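**主题：** Re: [共享工坊] 双臂台子的搭法，想抄作业

大家好！

先说一句，看到有人想照着搭，我高兴坏了。回信写得有点长，按你来信的顺序一段一段答，中间夹了些你没问但我憋不住想讲的。只关心布线的可以直接跳到“线”那一节。

2022年2月21日，Flinville 工坊写道：

> 各位好，我们是 Flinville 那边的小工坊，地方不大，一间半地下室。上个月在列表里看到 Jeddale 说双臂台子跑起来了，我们几个人很动心，也打算搭一个。有几件事想请教：
>
> 第一，围布到底有没有必要？我们这边窗户小，白天晚上光线差别不算大，省下这一步能省不少工夫。
>
> 第二，腕部相机装上以后，画面会不会大半都被夹爪自己挡住？我们用支架比划了一下，感觉能看到的东西很少，有点泄气。
>
> 第三，两条臂面对面装，中间会不会打架？有人建议我们并排装在同一侧。
>
> 第四，桌面上用什么颜色、什么材料？我们手上有一块白的密度板，直接用行不行？
>
> 第五，线怎么走。这个我们想了很久，没想出好办法。
>
> 另外，Weteo 控制板的固件你们用的是哪一支？列表存档里说法不一，看得头晕。
>
> 谢谢！有照片更好。

## 围布

我的建议是要，早点要。

我们一开始也觉得窗帘拉上就行了。Jeddale 这间屋子朝西，下午那阵光是斜着打进来的，上午标定好的颜色阈值到了三点多就全乱。你们半地下室会好些，可是别忘了还有人：有人穿件亮色衣服从旁边走过去，桌上的颜色也会跟着变一点，肉眼不觉得，画面里看得出来。

做法非常土。先立一个架子，四面和顶上都挂黑布，布往下斜着收到桌边。顶上再拉交叉的细线，拉紧，免得布自己兜下来。我们第一版没拉线，布一天比一天低，后来有一次直接搭在相机前面，录了一个下午的黑画面，回放的时候大家都没说话。

布选什么料？我们跑了两家布店，最后挑的是摸起来最不滑的那种。亮面的千万别要，灯一打全是道子。有褶皱倒不要紧，挂久了自然就会有，在画面里只是深一点浅一点的黑，我们从来没为它烦过。唯一的毛病是吸灰，隔几天拿粘毛滚筒滚一遍就好（滚的时候先给臂断电！）。

还有个小窍门：前面那一面的布别缝死，做成门帘，能整片掀起来。你会无数次把手伸进去摆东西的。

## 腕部相机

来信里你们说泄气，我特别理解，我第一次看到腕部画面也是这个反应：怎么全是手指头！夹爪两根手指从下面顶上来，又大又糊，正中间一道缝，剩下的地方才是桌面。

可是请看看它前面还剩多少东西。

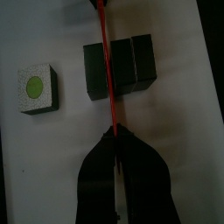 *腕部相机：指尖前面一排深色方块，左边单独放着顶面带绿点的那个。*

对抓取来说，关键就在指尖前面那一小块地方，而它恰好是看得见的。手指本身糊一点没关系，对焦本来就该对在指尖再往前一点点，别去迁就手指。我们调焦的时候拿一块印了细格子的卡片，放在指尖能碰到的位置，镜头拧到格子最清楚，然后用一点点胶把镜圈点住。点胶这步别省，臂一天到晚地抖，镜圈会自己慢慢转开。

绿点那个方块我想多说两句。深色方块放在浅色面上，轮廓很好找，难的是分清哪个是哪个。浅色顶面加一个绿点，俯视时一眼就能认出来，腕部相机凑近了也不会丢。绿色也是试出来的：我们试过红点和黄点，红的跟别的红东西混，黄的一过曝就成了白的。

说到过曝，腕部相机的自动曝光一定要关掉，夹爪一靠近浅色面，整个画面就会忽明忽暗地喘气。我们是在灯全开、桌上摆好东西的情况下，手动把曝光定下来，写进启动脚本，以后每次开机都用同一个值。白平衡也一样。定好以后画面边上会偏暗，尤其是被夹爪自己的影子盖到的那一侧，别去追它，中间亮度合适就够了。

另外，浅色的面如果有点皱，在腕部画面里会比你站在桌边看明显得多，影子也是，边缘软软的一大片。我们有段时间想把它弄得一丝不苟地平，压、拉、贴，折腾了两个晚上，结果对抓取毫无影响。现在就随它去了，检测的时候把对比度太低的边丢掉。

分辨率不用追高。帧率和延迟更要紧，臂动起来以后你会特别希望画面能跟得上。我们为了省带宽，把腕部画面缩小以后再往外传，俯视那台保留原来的大小。

## 面对面还是并排

我们最早就是并排的，后来拆了重装成面对面，拆的那个周末累得够呛，可真值！

并排的好处是两条臂的坐标系差别小，代码写起来省心。坏处是两个肘部总在抢同一块地方，稍微想在中间交接点东西，大臂就贴上了。面对面以后，左边的从左边伸进来，右边的从右边伸进来，会合的地方只剩两个夹爪，挤归挤，挤的是最灵活的那一段。

打架当然还是会打。我们的办法是在软件里画一道中线，谁要越过去就得先拿到“牌子”，另一条臂没有牌子就停在自己这边等。很笨，但从加上它以后再没有夹爪撞过夹爪。需要两边同时靠近中间的动作，就另外写一段专门的，速度降到平时的一半以下，手放在急停上跑头几遍。

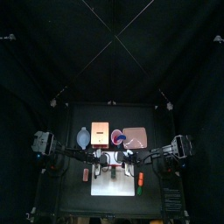

顺便把桌面的分区也讲了吧，跟打架这件事是连着的。我们把桌子分成后排、中间和左右两侧。后排放容器一类的大件，蓝的、粉的都有，一字排开，两条臂平时干活都够不着、也扫不到它们，只有任务里要用到才会去。中间留给正在操作的东西。左右两侧各放几块小的，左边的归左臂，右边的归右臂，谁也不用越线去拿。

这样分好以后，很多本来要写代码避开的情况就根本不会发生了。我们之前没有后排，大件都散在两边，臂回零的时候老把杯子带倒，杯子一倒又滚到中间，然后两条臂就一起抓瞎。

摆位置最好能重复。我们在黑桌面上用深灰色的胶带贴过很小的角标，人眼凑近了能看见，俯视相机基本看不见。撕了贴、贴了撕，最后固定下来的位置存成一个文件，在屏幕上叠半透明的轮廓，摆东西的人照着轮廓对就行。头一次用轮廓叠加摆完一整桌，我们在工坊里真的鼓掌了。

## 底座和桌子

这一段你没问，可我觉得比什么都重要。

臂的底座一定要硬。两侧的底座如果固定在薄板上，臂一甩，整个板子就跟着弹，俯视画面里什么都在晃。我们的桌面边上加了一圈金属边框，底座的螺丝吃在框上，然后再用夹子把边角都夹死。夹子买大一号的，小的会慢慢松。我每次开机前的习惯是绕着桌子走一圈，把夹子挨个捏一下，已经成了肌肉记忆。

桌面是黑的，跟围布一个思路：除了你想让相机看见的东西，别的都让它暗下去。你们那块白密度板，我建议别拿来当整张桌面，裁一块放在中间当操作面倒是挺好。整张白桌子我们也试过一小段时间，臂的影子在上面到处跑，检测程序一会儿多出一个方块，一会儿又少一个。

中间的操作面不要选太亮的。表面有反光的时候，俯视画面里会有一块白得发虚，小东西放在那儿，边缘就吃掉了。解决办法有两个，要么换哑光的，要么把灯往旁边挪，让反光落到相机看不见的角度去。我们挪灯挪了很多次，从布外面打进来的、贴着顶打下来的都试了，眼下是左右各一盏，前面加柔光片，还算满意。

## 线

好，重头戏来了。

说老实话，线我们到现在也没有做到漂亮，只能说不坏事。经验按吃亏的先后排：

1. 线要留余量，但余量要留在肘部附近，别堆在手腕上。堆在手腕上，夹爪一转就缠。

2. 夹爪附近的线宁可让它垂一个弯下来，也别拉直。拉直了看着干净，转到头的时候插头受力，我们坏过的插头全是这么坏的。垂下来的弯会碰到操作面，一开始看着心里发毛，后来发现轻轻扫一下问题不大，只要弯里别能套进东西。

3. 每个转动关节前后各扎一道，用魔术贴扎带。塑料扎带剪的时候特别容易剪到线皮。

4. 相机的线和电机的线分开走。我们头一版捆在一起，电机一发力，画面就断一下，查了一个多星期才想到是线。

5. 底座的指示灯别被线盖住。听起来是废话，可是你趴在围布外面，最先看的就是底座那点亮光，看不见你就得钻进去。

6. 线长一定要在臂跑到最远的姿态时量。别在收起来的时候量！我在这上面浪费过整整一卷线。

布线完成之后，别急着跑任务。先写一个只会来回摆的小程序，让两条臂轮流走到各个极限姿态，走上100遍，你就坐在旁边看着。看线在哪里蹭，在哪里绷，看哪个插头在动。无聊是真无聊，可是所有问题都会在这时候冒出来，比正式干活时冒出来便宜多了。我们那天带了零食，看着看着还挺上瘾的。
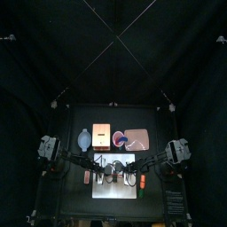
## Weteo 板子和固件

存档里说法不一，我看有一半是我的责任，之前在列表里发过一个旧的链接，抱歉。

我们现在两条臂各用一块 Weteo，固件是主干上的，没有再用 Chow 分支。Chow 分支当初多了一个平滑加减速，手感特别好，后来主干也合进去了，继续留在分支上就只剩下麻烦。你们新装的话，直接拉主干，不用犹豫。

有几个参数是一定要改的，默认值偏保守：

- 控制频率：默认比较低，我们提到了1000赫兹，再往上电脑那头跟不上，会丢包。提之前先确认总线的终端电阻接了，没接的话会出现非常诡异的抖动，像打冷战一样。

- 夹爪电流上限：从300毫安起步，往上一点点加，加到能夹住方块、又不会把软的杯子捏变形为止。别一上来就给大的。我们捏扁过杯子，还捏扁过一根手指（不严重，就是当事人骂了很久）。

- 看门狗：务必打开。电脑卡住的时候臂要自己停下来，别抱着最后一个速度指令继续往前走。

- 回零方向：面对面装的话，有一条臂的底座方向是反的，记得改符号。我们忘了改，开机第一下它就朝墙那边鞠了一躬，把围布顶出一个大包。

上位机的代码没什么神秘的，主循环加上抢牌子那部分，总共300多行，注释乱七八糟，还有几句抱怨。愿意看的话我放到列表的共享目录里，名字就叫 jeddale-cell，标定脚本也一起放。标定脚本写得比主循环认真，可以放心用。

## 标定

两条臂加俯视相机要统一到一个坐标系里，这一步我见过各种讲究的做法，我们用的是比较懒的：把带绿点的方块夹在左臂上，让它在操作面上方走一个网格，俯视相机记录绿点的位置；换右臂再走一遍。两组数据一对，左右臂和相机就都连上了。

走网格的时候慢一点，到每个点停一下再拍。高度至少走2层，只走一层的话，桌面上准，抬高以后就飘。

什么时候需要重新标？我们的规矩是：夹子动过就重标，相机碰过就重标，心里犯嘀咕也重标。流程跑顺以后就是泡一杯茶的工夫，没必要跟自己较劲。

## 任务从哪儿开始

看到你们来信里没提，我猜你们跟我们当初一样，先把台子搭起来再说，哈哈。

我的建议是先做单臂推方块，连抓都不用抓。把夹爪合上，用指尖推，推到指定位置。它能一口气验证相机、标定、控制和桌面高度，失败了也不会弄坏东西。推得准了再做抓起放下，然后是左手拿、右手接。交接这一步第一次跑通的时候，你们一定要录像！我们没录，后悔到今天。

再往后就可以用上后排那些容器了，往里放东西、从里面拿东西，难度一下子上去很多，特别好玩。半透明的容器尤其折磨人，俯视相机有时会把底下的东西也当成容器的一部分。我们这块还没做好，谁有经验请务必在列表里讲讲，我真的很想学。

三月我们打算把门帘那一面再改宽一点，顺便重新排一遍右臂的线。Flinville 的朋友如果那时候过来，正好赶上拆开的样子，哪根线从哪儿走看得一清二楚，比我写这一大篇管用。带上你们的支架，腕部相机的角度可以现场比一下。

目录我今晚就传，传好了再回一封。

祝搭得顺利！

Jeddale 工坊

> 另外还想问一句，你们晚上跑的时候吵不吵？我们楼上有住户。

差点漏了这条。电机本身不吵，吵的是桌子。桌腿底下垫橡胶块，夹子夹紧，剩下的就只有夹爪开合那一点咔嗒声了。我们楼上是仓库，没人投诉过，所以参考价值有限，你们先垫上，晚上找人去楼上站一会儿听听看。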